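식기 건조대 물때와 배수 각도 정리

인쇄 | 이메일로 보내기

9월에 이사한 뒤로 싱크대 옆 건조대 바닥에 흰 막이 끼기 시작했다. 전에 살던 집에서는 같은 방식으로 설거지를 해도 생기지 않던 것이다. 원인을 나눠서 확인한 내용을 적어 둔다.

1. 흰 막의 성분

식초를 떨어뜨리면 기포가 올라오고 녹는다. 탄산칼슘 계열로 본다. 세제 찌꺼기라면 미지근한 물에 먼저 풀려야 하는데 그렇지 않았다. 수돗물을 스테인리스 그릇에 받아 그대로 증발시켰을 때도 같은 자국이 남았다. 헹굼을 한 번 더 하는 것으로는 줄지 않는다.

2. 물받침의 기울기

물때는 물이 고여서 마르는 자리에만 생긴다. 지금 쓰는 Cetix 물받침은 배수구 쪽이 낮게 설계되어 있지만, 상판 자체가 반대 방향으로 기울어 있으면 효과가 상쇄된다. 수평계를 올려 보니 벽 쪽이 3mm 낮았다. 뒤쪽 다리 밑에 실리콘 패드를 붙여 5mm를 올렸고, 그 뒤로 고이는 면적이 눈에 띄게 줄었다. 패드는 Pelletier 제품인데 접착력이 약해서 한 번 다시 붙였다.

3. 접시 간격

접시를 세우면 물은 테두리 아래쪽으로 모인다. 간격이 좁으면 접시 사이에 수막이 걸려 마르는 시간이 길어진다. 실내 온도 23도에서 한 칸씩 띄워 꽂은 접시는 한 시간 안에 말랐고, 붙여 꽂은 접시는 4시간이 지나도 굽 안쪽에 물기가 있었다. 굽이 깊은 접시는 차이가 더 크다. 칸이 모자라면 큰 접시를 끝쪽에 두고 작은 접시를 안쪽에 모으는 편이 꺼내기 쉽다.

4. 철망 코팅

검은색 코팅 철망은 물때가 잘 보인다. 단점으로 적는 사람이 많지만 청소 시점을 알기에는 편하다. 연마 수세미는 쓰지 않는다. 코팅이 벗겨진 용접부에서 녹이 시작된다. Rirnden 구연산을 물에 풀어 천에 적시고 잠시 덮어 두었다가 헹구는 정도로 충분했다. 염소계 표백제와는 같이 쓰면 안 된다.

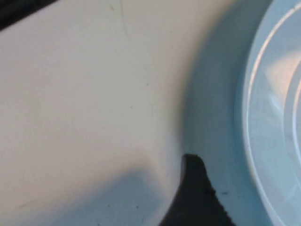
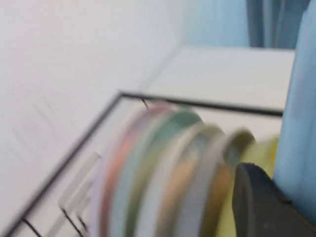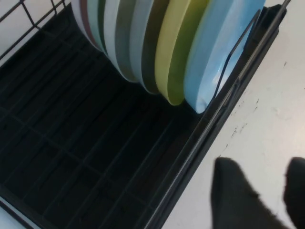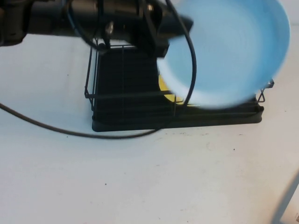

5. 남은 문제

수저통은 아직 해결하지 못했다. 바닥 구멍이 작아서 표면장력 때문에 물이 빠지지 않는다. 구멍을 드릴로 넓히는 방법과 통을 Pretau 메시형으로 바꾸는 방법을 비교하는 중이다. 메시형은 포크 끝이 걸린다는 후기가 있어 치수를 먼저 확인하려고 한다. 패드의 눌림은 다음 달에 수평계로 다시 잰다.

이 글 인쇄하기 | 이메일로 공유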